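Handling and Storage of Mixed Small Objects
Course handout, Unit 2: Sorting, describing and putting away

Print this page | E-mail this page

Category: Course notes > Collections and Stores

Prepared by Trinh Tiêu for the Caltport evening course. Bring this handout to the practical session, along with a pencil (no pens in the store room) and your own notebook.

1. What this unit covers

Unit 1 dealt with objects that arrive in sets: tea services, chess sets, boxed games. Those are fairly easy to look after, as the set itself tells you what belongs together and what is missing. This unit deals with the other kind of delivery, where a bin or a box comes in with toys, containers and household bits all mixed up.

Most of you will meet this sooner or later. Toy libraries, nurseries, theatre prop stores and small museums all receive mixed lots. The Pandside toy library, which lends us its stock list for this course, has 1,157 items on its books, and a good part of them came in as mixed lots.

By the end of the unit you should be able to:

- write a one-line description that another person can use to find the object
- choose a main heading and stick to it
- decide which objects can share a bin and which should not
- put an object down so that it doesn't get damaged or damage its neighbour

2. The one-line description

The description goes on the card and on the list. It should follow the same order every time: colour, material if you are sure of it, what the object is, then one feature that sets it apart.

Colour comes first as it is what people look for when they open a bin. Use ordinary colour words. "Olive green" is fine. "Sage", "moss" and "khaki" will mean different things to different people, and you will end up with three cards for one object.

Leave out the material if you can't tell. A wrong material is worse than none, especially when somebody later has to choose a cleaning method from the card. If you think something is plastic but haven't handled it, write "material not checked".

The feature at the end should be something that can be seen without picking the object up. Lid, handle, stripe, beak and tail are all good. "Nice condition" is no use at all.

Do not write the position in the bin on the card. Positions change every time the bin is used. If you need to record a layout, draw a small plan on the back of the bin sheet and date it.

3. Worked case: a mixed bin

The bin used for the worked case is a plain grey one, open at the top, with sloped inner walls. Sloped walls are common, and they affect how things lie. An object placed against a slope can slide or roll back towards the middle, so the floor is the only part to rely on when you are working out how much will fit.

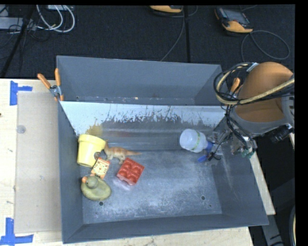
Fig. 1. Mixed toys and containers in a grey bin, before sorting.

Cards for the objects, written in the standard order:

Yellow plastic flower pot, tapered.
Tan toy dinosaur, small, long tail.
Beige toy clock, square, red-orange trim.
Olive-green rubber duck, orange beak.
Red toy building block, round studs on top.
Translucent white plastic bottle, thin green band round the middle.

Notice that the clock card says "toy clock". In an earlier year someone wrote "clock" on a card for a similar piece and it was filed with the working clocks, where it stayed until October. If an object is a toy version of something, the word "toy" must appear.

The pot and the bottle give more trouble than the toys. Neither is a toy by itself, though both may be used in play. Under the Plistoletti headings, which we follow on this course, a thing is filed by what it is and its use goes in the notes. Both therefore go under Containers.

The floor of the bin has a pale, powdery residue on it, and there are grey drips and spatter marks on the far wall. Write this on the bin sheet under "Condition of bin". Do not guess what the residue is. Clean the bin before it goes back on the shelf, and check the underside of each object as you take it out.

4. Which objects can share

There are no fixed rules, but these will cover most cases.

Hard and soft. A rubber object should not be stored under a hard one with edges or studs. Over a long period the pattern can press into the surface. Keep the duck and the block in separate compartments, or put a sheet of card between them.

Open containers. A pot lying on its side takes up more of the floor than it needs and small pieces find their way into it. Stand it upright for storage. If you use it to hold other things, say so on the bin sheet, or they will be listed as missing at the next check.

Long thin parts. Tails, handles and spouts should point towards the middle of the bin and have nothing resting on them.

Bottles. Check that they are empty and store them with the cap off, unless the cap is a separate numbered item.

5. Labels

Tie-on labels are preferred. Where there is nothing to tie to, as with a building block, bag the object and label the bag. Never stick a label straight on to rubber or on to a painted surface.

Khang Lưu will bring a roll of 200 blank labels to the practical. Please take only what you need.

6. Exercise for the practical session

Work in pairs. Each pair will be given a mixed bin and 52 minutes.

First, write a card for every object without speaking to your partner. Then swap cards and try to match each one to its object. Where a card doesn't lead you to the right thing, rewrite it together. Finally, repack the bin using section 4, fill in the bin sheet and draw the plan on the back.

Hand in the cards, including the ones you rewrote. Marks are given for the corrections as well as the final versions.

7. Reading

Âu, chapter on small domestic objects. Copies are on the shelf in the course room and may not be taken home.

Handout last revised June 17, 2019

Contact the course office | © Caltport Evening Courses | Back to top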